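# Gripper width jumps to fully open for a few frames, then the policy drops things. Filter it or fix detection?

Tags: fiducials, fisheye, gripper-width, data-pipeline, imitation-learning

**Question**

We record demonstrations with two hand-held grippers, each with its own wrist fisheye camera. Gripper width isn't measured by an encoder. It comes from the small square markers on the fingers: detect both, undistort the corners, take the distance between the two tag centers in the camera's frame, subtract an offset from calibration, write it to the episode file.

On most episodes the width curve looks fine. On some of them, one hand has short runs where the width goes to the maximum and then comes straight back. The runs are 3 to 15 frames long. When I step through the video at those points the fingers are closed on the object the whole time, so the number is wrong and the hand is right.

What I know so far:

- It happens more on the left hand than on the right, and more with shiny objects than with matte ones.
- The pose track for that hand is fine through the same frames. Only width is affected.
- Raw detections show one tag missing in most of the bad frames, not both.
- The width file has no gaps in it. Every frame has a value, and I did not write that part of the code. It was forked from an older tool of ours called Govoser.

The tasks are tabletop ones, mostly breakfast and dish things: cups onto saucers and coasters, a toaster, folding a towel. The setup has a black cloth behind and to the sides, and both hands work at the same table, so each wrist camera often sees the other gripper too.
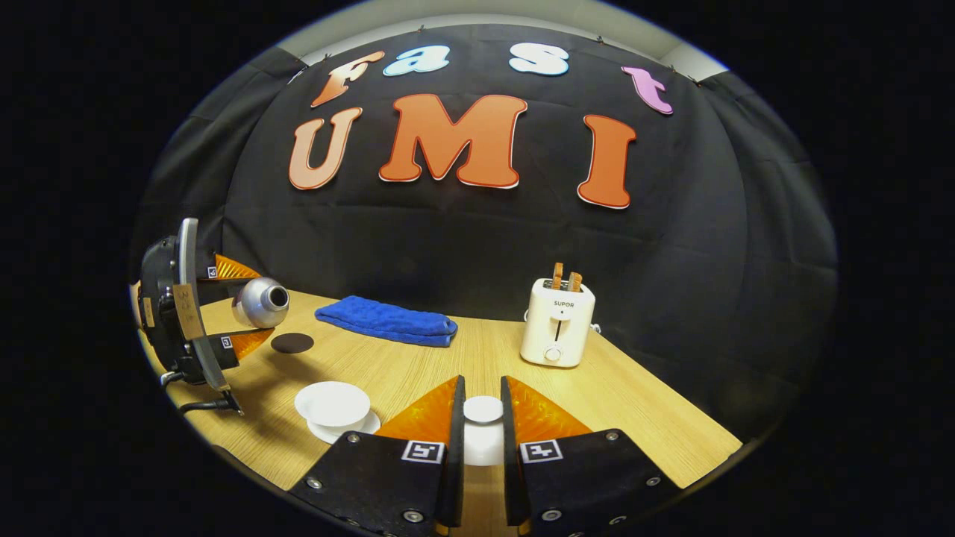
I trained a policy on 80 of these episodes without cleaning them. It reaches fine, closes fine, and then at some point while carrying the cup it opens. Not every time, but often enough that I don't think it is noise in the policy. I assume it learned the jumps.

My current plan is a median filter over the width signal with a window of 13 frames, then retrain. Before I spend the compute: is that the right fix, or am I hiding something that should be fixed earlier in the pipeline? I would like to keep the episodes if possible. They took most of September to collect.

Detector settings, in case they matter: default adaptive threshold windows, corner refinement off, full dictionary enabled, detection run on the raw fisheye image and corners undistorted afterward.

---

**Answer 1**

Median filter is fine. We do it and never had a problem. Use a bigger window if the jumps are still there.

> *Comment:* A bigger window will also flatten real quick open/close motions. The question says runs are up to 15 frames, and a 13-wide median only removes runs of 6 or fewer. So it would leave the worst ones in and shift the edges of the real grasps.

> *Comment:* ok, depends on the task I guess. Ours are slow.

---

**Answer 2** (accepted)

Don't filter yet. You have at least two separate faults, and the filter would cover part of one of them.

**1. Missing detections are being filled with a bad value.**

You say one tag is missing in the bad frames and yet every frame has a width. Something is filling it in. Look for the place where the per-frame list is turned into an array. A common pattern is that a missing width becomes the calibration maximum, because somebody wanted a "safe" default of open. Another is interpolation that runs off the end of the valid range and gets clipped to max. Either one gives exactly the shape you describe.

Write NaN there, keep a separate boolean column for validity, and do the filling as its own step at the end. Then you can see what was measured and what was made up.

**2. You are probably accepting tags from the wrong gripper.**

With two hands at one table, the other gripper's finger tags are in view some of the time. They will be small, but with the full dictionary on and no size check, a detector will report them when it can read them. If both grippers use the same pair of IDs, your code may take the near left finger and the far right finger as a pair and compute a very large distance. That also clips to max.

Three checks, all cheap:

- Give each gripper its own IDs, and restrict each camera's detector to the two it should see.
- Reject any tag whose depth from the camera is outside the range your fingers can physically reach. The fingers move along one axis, so the depth should hardly change. If it does, it isn't your finger.
- Reject any tag whose center falls outside the strip of the image where that finger travels. Take the strip from your calibration clip, with a small margin.

If the IDs are already printed and the same on both hands, the second and third checks are enough to rescue old data. You don't need to reprint before you reprocess.

**3. One tag is enough.**

If the finger linkage is symmetric, each finger's position gives you the width by itself. Compute the offset of each tag from the center line in camera coordinates. When you have both, take the difference. When you have one, double it. There will be a small bias if the center line isn't exactly at zero, so estimate the line from frames where both are visible and use that value for the whole session.

Pseudocode:

```
def width(left_x, right_x, center, offset):
 if left_x is not None and right_x is not None:
 return (right_x - left_x) - offset
 if left_x is not None:
 return 2 * (center - left_x) - offset
 if right_x is not None:
 return 2 * (right_x - center) - offset
 return nan
```

`left_x` and `right_x` must already have passed the checks from section 2. If you run this on unchecked detections it will make things worse, since one wrong tag now gets doubled.

**4. Detection itself.**

Turn on corner refinement. Detecting on the raw fisheye image is okay because your own finger tags stay in the same part of the image, but try running it on a rectified crop of that strip, scaled up by two. On our data that recovered a good share of the misses. I'd guess your shiny objects throw a highlight over one tag or near it, and a fixed threshold window doesn't cope. Lower your exposure before you touch threshold parameters. Overexposed white borders bleed into the black cells and no parameter fixes that.

**5. Then fill.**

After all of this, count the invalid frames per episode. For short gaps, linear interpolation between the valid neighbors. For long gaps, look at the video. If the gap contains a grasp or a release, you can't know when it happened from the width alone, and I would drop the episode.

Reprocess the old episodes first and plot old width over new width for a few of the bad ones. You should see the spikes go and nothing else move. If the rest of the curve shifts too, your center line is off.

> *Comment (asker):* Found the fill. It was `np.nan_to_num(w, nan=max_width)` in the Govoser export step, no comment next to it. Both grippers also use the same two IDs.

> *Comment (answerer):* Then do sections 1 and 2 and look at the plots before doing the rest.

> *Comment (asker):* Did those. Left hand is much better. What remains is real occlusion, mostly when the wrist turns over near the cup. One-tag width handles nearly all of it. The center line was off by a little on the left gripper and I had to estimate it per session, as you said. Retraining now on the reprocessed set, no median filter.

---

**Answer 3**

Adding one thing to the accepted answer, which I agree with.

Check your time alignment while you are in there. We had a case at Wakamach where the width looked late compared to the pose. Width was computed from the video frame index, pose from the camera's timestamps, and dropped frames made them drift apart over an episode. With clean width data the policy still let go too early when setting a cup down, and we spent a while blaming the labels.

A quick test is to record one clip where you open and close the fingers sharply at the start and again at the end, tapping the table with the fingertips each time they close. The tap shows up in the IMU. If the lag between the tap and the width minimum is the same at both ends, you have a constant offset and can subtract it. If it grows, you are losing frames.

Also, keep the validity column all the way into training. We mask the width loss on filled frames and leave the pose loss alone. It is a few lines in the loader and lets you keep episodes you would otherwise throw out. I would still drop the ones with a grasp hidden inside a long gap.

I wouldn't change the hardware over this. Larger tags sound like an easy win, but ours caught on the edges of things and peeled, and then you have a tag that moves relative to the finger, and the detector will happily report it with sub-pixel precision.

— Jamie Marsden

> *Comment (asker):* Timestamps are next on my list. I do the frame index thing too.

> *Comment:* Does the tap test work with foam under the tablecloth? Ours is padded.

> *Comment (Jamie Marsden):* The peak gets soft. Tap on something hard, a plate or a piece of wood.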